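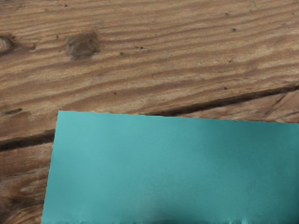

Grakia is a collection of simulated examples for training robot arms to handle flat objects. It was started by Benjamín Saavedra and Eulalia Gallardo at the Orellana laboratory in Dultthorpe. Each example, called an episode, contains camera images and the commands given to the arm by a human operator.

The first version had 41 tasks, of which 33 were kept after review. Operators work in sessions of 16 episodes and must mark every failed attempt. Failed episodes are stored separately and are not used for basic training.

Surface textures, such as old wood, are changed between episodes so that the learning system does not depend on one background. Octavio Pereyra has criticized this method, because the lighting in Grakia changes much less than the textures.

Last updated: December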